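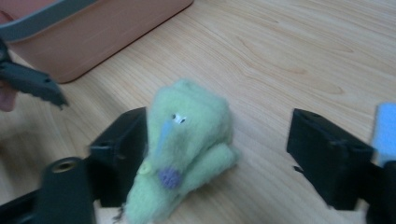 Can you wash felted wool toys? Cold water, a drop of mild soap and no rubbing will do it, and then the toy dries flat on a towel until the middle is dry as well as the outside.

I wanted to get that out of the way first, as it's what I get asked more than anything else whenever I post something about felt. Now on to the fun part, which is that I have spent most of November sorting, mending and generally fussing over small soft creatures, and I've loved every minute of it!

Some background for anyone new. I started felting when my friend Natsumi Ueda gave me a bag of wool and one barbed needle and told me to make a ball. I made a very bad ball. Then I made another one, put feet on it, and that was it, I was gone. These days I make dinosaurs, mostly. Or lizards. Or something that lives between the two – I have never settled the question and the children who get them don't seem to mind. The mint green ones are my favorites. I have a weakness for that color with purple on the tummy, and I'll put a bit of light blue on the face if there's any left in the bag.

My first long-lived one is called Cù. He has been to the coast at Culoden twice, has lost a foot (found, reattached) and has been loved so hard that he's more fluff than felt in places. I wouldn't change him, but he did teach me most of what I know about mending.

The fuzz

All wool toys get fuzzy. Fibers work their way loose wherever fingers go, so the edges and the back of the head get it first. I used to snip the fluff off with scissors and it looked wonderful for a week, and then the toy was thinner and just as fluffy as before. Now I put it on the foam pad and go over the fuzzy places with a fine needle, very shallow, just tickling the surface. It pushes the loose bits back in where they belong. You can leave some of the fuzz, too! A little halo looks friendly, and if you go at it too long you end up with something that feels like a tennis ball.

Eyes

Eyes are where the personality is. A white felt circle with a black dot is really all you need, and moving that dot the tiniest bit turns a cheerful dinosaur into a worried one. I pin the eye first, walk away, make tea, come back and look at it again. If I still like it, I stitch it down with one strand of thread all the way around. Glue is faster, but I've had glued eyes come off in a coat pocket, and one of them was never seen again.

For very small children I leave off beads and buttons completely and do any dots in wool. They're sweet on a shelf toy, but a tiny bead is no good at all for a baby.

Tummy patches

I got the idea for these from Hanna Sydorenko, who crochets the way other people breathe. She makes me little discs from scraps, and a knobbly disc against smooth felt is such a nice thing to find with your thumb. Mine are flat felt circles most of the time, since my crochet is a disgrace, but I rough them up with the needle until they have some texture. Sew them on before you finish shaping the front, so you can pull a few fibers over the rim and hide your stitches.

Sorting day

The other job was the bins, and oh, I had been putting that off. Everything soft in my house had ended up in one enormous heap – felt creatures, squishy bath things, bits of foam, a rubber ring or two, a bag of stuffing I bought in Sturley in a moment of madness. I dragged it all to the big table and decided to go by feel. Wool in one place, anything rubbery in another, and don't stop to play with it. (I stopped to play with it.)

Going by feel works so much better than going by size or color. Wool and rubbery things shouldn't live together anyway. The squishy stuff gets a bit tacky as it ages, and fluff sticks to it like you wouldn't believe, and then you're picking green hairs off a blue thing with tweezers at eleven at night. Give the squishy toys a squeeze before you put them away, too. If there's water inside, you want to know now.

Plastic bins with a handle hole in the side are the best I've found. You can hook a finger in and slide one across the table without lifting it, and the hole lets in a little air.
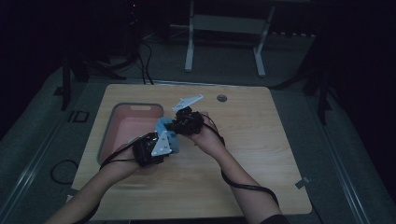

Where everything went

The wool creatures have their own bin now, with a cotton pillowcase folded in the bottom and a couple of cedar blocks in a sock. I check for moths when I change the bed, so that I remember to do it. Bath things are in the bathroom, where they should have been all along. The stuffing went back in its bag with a clip on it, and the scraps of felt are in a shoebox by color, light blue on top as I'm always hunting for it.

Fifteen creatures came out with something that needed mending, and I've done all but two. One wants a new eye and the other one, a long fellow called Jalus with a stripe down his nose, needs his neck firmed up because it flops when he sits. I think I'll open the seam and add a pinch of core wool, then needle it from all sides. If it goes well I'll write up the steps, and if it goes badly he can be a dinosaur who is taking a nap.

Posted 21/11/2020 in Felt, Mending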